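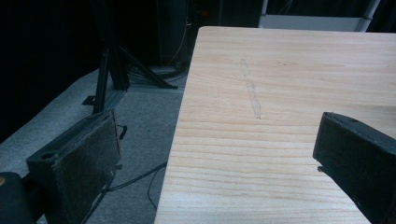
Comparing gripper pads on a softwood board

Wipe the board with a dry cloth and let it settle before you start. Dust changes the result more than the pad does.

Set the opening wider than the part, then close slowly. The Dramley fingers flex a little at the tip, so tighten the mounting screws again after the first 8 grips. The Baletti set is stiffer but marks pine sooner.

Run each pad through 34 lifts with the same 500 g weight. Write down slips and drops separately – a slip that recovers still counts as a slip.

Textured pads hold better on bare wood and clog faster. Brush them along the nap, never across. Smooth rubber can be cleaned with a damp rag.

Keep cables off the board. Leave enough slack for a full turn of the wrist, and tape the rest down on the floor.

Light scuffs on softwood: try a white eraser first, then 320 grit with the grain.

Erdal Oral wrote in to say the Bravo controller should warm up for seven minutes before force readings are compared. Ours drifted less when we did that. Brudgate pads to follow in January.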